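Jinholm Rugby Football Club
Minutes of the general meeting held in the clubhouse, October, 7.30 pm

Present: 41 members. Apologies were received and recorded in the attendance book.

1. Minutes of the last meeting
Taken as read and signed. One correction: the away match at Turnar was lost by a single score, not two.

2. Matches so far
The first team has won three and lost two. The defence has been sound, with only one try let in during the last two home games, but too many penalties are being given away at the breakdown. The second team has won once. It travelled to Puvus two players short and did well to keep the score close until the last quarter.

The under-15s are unbeaten. The under-13s had their match at Turnar called off on the morning because of a waterlogged pitch. Turnar have offered two dates and the fixtures secretary will reply by the end of the month.

3. Gates and money
The gate for the derby against Puvus was 1,284, up from 1,132 for the same fixture last season. The average for other home games is 588. Bar takings are slightly down, and the meeting agreed to open the bar an hour earlier on first team match days until Christmas.

The shirt sponsorship from Teixeira runs to the end of the season. Teixeira have asked for their name to be moved from the sleeve to the chest. Agreed, from next season – the present shirts will not be reprinted.

4. Training
Lights on the lower pitch are still failing on the road side. Until they are repaired the second team will train on the top pitch after the juniors have finished, starting at 8 pm. Coaches were reminded to keep to the half nearer the clubhouse when the ground is soft.

The forwards' session on lineout calls will move indoors for the winter. New calls are to be learnt before the return match with Puvus.

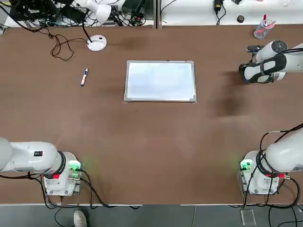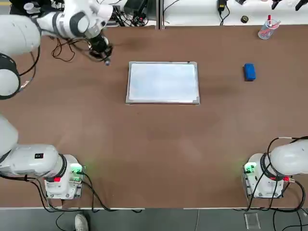
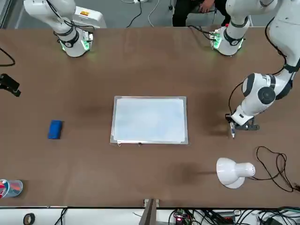 A member asked from the floor whether the second team could have the indoor session as well, as its players were being called up to the first team without knowing the lineout calls. Agreed. Both squads will attend together, and the front five will stay on for a further half hour.

5. Kit
Eight match balls are in good order. The tackle bags need new covers. Two quotes to be obtained before the next meeting.

6. Any other business
Parking on the verge during junior matches has brought two complaints. A notice will go up at the gate and parents will be told by email.

The tea hatch will be closed for the next home game while the boiler is replaced. Urns will be set up in the changing room corridor.

The meeting closed at 8.55 pm. Next meeting to be held in the clubhouse after the return match with Turnar.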